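Gloves, and what I learned from 250 tries

In December I started to collect examples for a small policy that must sort gloves into pairs and put one on top of the other.

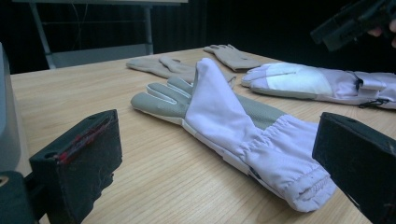 My plan was simple when I wrote it in my notebook. I take one gripper in each hand, I make the pair, I stop the recording, I mess up the gloves and I start again. I thought I could finish in one week. It took me most of the winter, and I want to write down why, maybe it helps someone who is preparing a similar collection.

First, the choice of the objects. Before gloves I worked with towels, and with towels you can forgive yourself many things. A towel has four corners and every corner is good for grasping. A glove has fingers, a thumb and a cuff, and each of these parts behaves in its own way. I put two kinds on the table: beige gloves, quite plain, and gauntlet gloves with a long cuff in a pale lavender-white fabric. The beige ones are almost the same color as my table. Perla Villaseñor, who reads my drafts and trains the models, asked me to change the table for a darker one. I refused, and we discussed this for two evenings. My opinion is that if the policy only works on a table with good contrast, then we learned something about the table. Her opinion is that the first version of any policy deserves an easy life. I still think both are correct, but the table stayed.

The long cuffs were the bigger problem. The fabric is gathered by elastic, so it makes folds, and the folds are different each time you drop the glove. In my first 250 recordings I always grasped the glove by the cuff, near the opening, because for my hands it was comfortable. When Perla trained on these, the policy also went for the cuff, but it went to the place where the cuff usually was, and it closed on air or on one thin layer. The glove lifted a little and slipped. I looked at many of my own recordings after this and I saw that I was correcting with the wrist very quickly, in a small movement that I did not know I was doing. It is a strange feeling to see your own habit on a screen.

So I made new rules for myself, and I wrote them on paper next to the keyboard:

Grasp the glove at the palm, close to where the cuff begins.
Wait one breath before lifting.
If the grasp is bad, open the gripper fully and try again. Do not repair it in the air.
Put the second glove on the first with the fingers in the same direction.
Go back to the starting height before you stop the recording.

The third rule cost me the most time to learn. A person does not like to open the hand when something is almost held. But a retry which begins from an open gripper is a clean example, and the policy can use it when it fails too. Perla wanted me to keep such retries in the data and not cut them out. At the beginning I was deleting them because I was ashamed, and I regret this now.

The second subject is how to mess up the gloves. I believed I was doing it randomly. I was not. Sofia Koutsoukos visited in the afternoon, looked at the starting positions that I had plotted, and showed me that I almost never placed a glove with the fingers toward me. After that I wrote the directions on pieces of paper and took them out of a cup before each recording. It looks childish, but the plot became much more even. I also began to leave a glove with the palm down in some rounds and palm up in others, and to let one cover a part of the other. The rounds with overlapping gloves are slow. The two grippers want to come to the same place, and I had to decide which hand is first. I decided always the hand which is closer to the top glove. I don't know if this is the best rule, but at least it is the same rule from the first recording to the last.

About the grippers: I clean the pads every morning now. Lint from the fabric collects on them, and after many rounds the grip feels different in the hand. I noticed it only when the beige gloves began to slide. I also have a habit to check the focus and the position of each camera before I begin, after one complete evening was lost when a mount was turned by a few degrees. The recordings looked beautiful, but the calibration was wrong and they could not be used.

For naming the recordings I tried first a tool called Plulis, and then returned to a simple spreadsheet. Each row has the type of gloves, the starting directions, if there was an overlap, how many retries, and a column for comments. The comments are mostly short. "Cuff turned inside out." "Left hand too fast." "Tired, stop." This last one appears seven times, and Perla filtered these evenings out to see what happens. The policy trained without them was a little better at the second grasp. I did not expect that my tiredness would be visible in such a way.

In total I have 1137 recordings which passed my check. The newest policy makes a pair with the beige gloves in most of the tries, and with the long ones it is still weak, mainly when the cuff is folded under the hand part. It pulls, the glove comes open, and then the policy seems not to know what it sees. I have few examples of exactly this moment, so this is my work for the next weeks. I will make a set which begins only from folded cuffs, with one glove first and with two later.

If you collect data with gloves or other clothes with elastic, I would be glad to read how you choose the grasp point. Please write me also if you found a good way to keep lint away from the pads. Tape I already tried, and it leaves glue.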